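Notebook, print bench and black table
Saturday, July, started after lunch

OK, picking up where I left off. The long bars for the H finally came off the printer this morning and they're straight! I laid them on the granite offcut and there was no rock in either one. The last pair had a bow you could see from across the room, and I was ready to blame the Lotberg filament (new spool, cheap) but I dried the same spool overnight, slowed down the first layers, gave them a wider brim, and they came out fine. So Lotberg is forgiven. I'm leaving the dryer plugged in, please don't borrow the outlet for the kettle again.

Settings, before I forget:
Layer height 0.2, four walls, gyroid infill on the low side
Brim wide, both ends and both long edges
Fan off for the first few layers, then ramp up slowly
Door closed. Door CLOSED, Edmund.

The long bars took the longest, obviously. The crossbar was quick, and the X lattice in it is just the one out of the old Grorkero shelf bracket scaled up to fit, so I can't claim credit. I wondered if it needed to be there at all or if a plain bar would do the job. I glued up a plain one and twisted it by hand and didn't like it. The lattice one is a lot stiffer for hardly any more plastic. Keeping it.

Glue: used the Stundano two-part for the crossbar joints. It grabs faster than the label says in this heat, so mix small amounts. I had one batch go off in the cup while I was hunting for the square (it was in the drawer with the tape, where I had put it, of course).

Róisín came by while the joints were setting and asked the sensible question, which was how I planned to get the bars parallel without a jig. My plan had been to eyeball it. Her plan was to cut two identical spacers out of scrap, stick one at each end, and clamp across. We did it her way. She also pointed out that I had the crossbar sitting nearer one end than the other and wanted to know if that was on purpose. It is! The open end needs the room. I should have written that on the drawing and now I have, in red.

Wiped down the table before anything went on it. The black top shows every fingerprint and every crumb of support material, and there was a lot of support material. Please use the brush and not your sleeve.

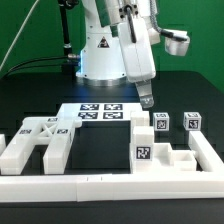
Back to the platform, which gave me more trouble than the H did. The first version was one big flat slab and the corners lifted, every single time, no matter what I did to the bed. I tried glue stick, hairspray (Edmund's idea, the shop smelled like a prom), a hotter bed, a colder bed. Gave up and thought about the shape. The version I'm happy with is raised up off the table and open underneath at the front, so there's much less plastic down at bed level pulling on itself, and as a bonus you can get your fingers in to lift it. I printed it upside down with the top face on the smooth plate. Top came out lovely. Almost a shame to put stickers on it.

The stickers. Right. Printed the markers on the matte label stock and cut them with a new blade. I want to say this very clearly for whoever does the next set: new blade, metal ruler, and leave the white margin around the black. The first set I trimmed right up to the black square, they looked very tidy and they were useless, so those went in the trash. Two by two, and I marked the positions in soft pencil using a cardboard template with windows cut in it. The template is in the flat file under Grorkero, top drawer, don't throw it out, it's ugly but it's right. Put one edge down first and roll it on with the side of a marker pen or you get bubbles. I got a bubble in my first try, peeled it, and took some of the label with it, so I reprinted that one.

Measured the platform height with the good calipers, four corners. Three agree and one is a hair low, which I can fix with a bit of tape underneath. I'm not going to reprint a whole platform over the thickness of tape. (If Róisín is reading this: yes, I know. It's on the list.)

Running tally for July since the supply order is due and I keep guessing: 57 hours on the big printer so far, which includes the curled slabs. We're 9 nozzles into a bag that was supposed to last through the summer, and that's on me and the glow-in-the-dark stuff, which eats brass. Never again, or at least use the hardened one.

Then the tall piece. Everybody calls it something different, which is getting silly. Edmund says "the gate," Róisín says "the stand," the file is named arch_final_FINAL_b, and I've been saying "the arch." I'm writing THE ARCH on the underside in marker and that will be the end of it.

It's a chunky thing and I made it chunky on purpose. The skinny draft looked elegant on the screen and wobbled when I breathed near it. This one is all blocks, thick legs, and a channel left open right up the middle. I did a test coupon of just the channel first, a short stubby section, and I'm so glad I did, as the first one came out tight. Printed plastic always comes out a bit smaller on the inside than you drew it and I always forget. Opened it up by a whisker on each side, printed the coupon again, and it felt right, smooth all the way down, no scraping. Only then did I send the full part. It ran overnight and I did not sleep well, which is ridiculous, it's a printer.

Cleanup took me most of an hour. The supports in the channel are a pain to reach. What worked: long needle-nose pliers to get the bulk, then the flat file wrapped in a bit of 180 grit, light strokes, top to bottom. What didn't: the rotary tool. It melts the plastic and then you have a furry groove. I have a small furry groove. It's round the back and I'm at peace with it.

We set it in the middle of the table and I stood back and thought it looked huge, way bigger than it had on the bed. Edmund walked in and said "oh, it's a little castle," so now there's a fourth name.
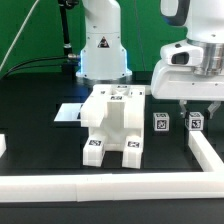

The arch on the black table, center, with the channel running up the middle.

Fit notes from the afternoon. White on black is nice to work with, you can see right away if something's sitting crooked. I'd been thinking of doing the next batch in gray to save the white spool, and I've changed my mind. If we run short I'll ask downstairs at Malinowski whether they'll sell us one of theirs, they had a stack of white by the door last time I picked up packages.

I want to sort out how these parts get stored too. The H is awkward, it doesn't stack with anything, and last time somebody leaned it in the corner and it got kicked. My thought is a pair of pegs on the wall over the bench, so it hangs by the crossbar. The lattice would take a peg nicely. The platform can go on the shelf face up with a sheet of tissue on the stickers. Nothing on top of it, please, not even paper. The arch can live wherever, I doubt anyone could hurt it without trying.

Róisín wants feet on everything. She's got a roll of the thin rubbery stuff and says it stops things from walking around on the smooth top. I agree for the arch. I'm less sure about the platform, given that I've just spent half a day getting the height right and the feet squash a little. We left it that she'll put feet on the arch and I'll think about it, meaning I'll probably do it next week and pretend it was my idea.

Loose ends:
Tape under the low corner of the platform, then measure again
Chamfer on the inside edges of the H bars, they're sharp enough to catch a sleeve (ask my sleeve)
Rename the arch file, properly this time, and delete the other finals
Pegs for the wall. Check the scrap bin before buying anything
Order nozzles
More Stundano, we're down to the last tube and the cap is glued on
Spacers from the H glue-up are in the yellow tub, labeled, keep them

Edmund has asked if the spare curled slabs can go home with him for his tomato seedlings. Yes, take them, take all of them. They're in the box by the sink. I'm turning off the dryer at six and going home.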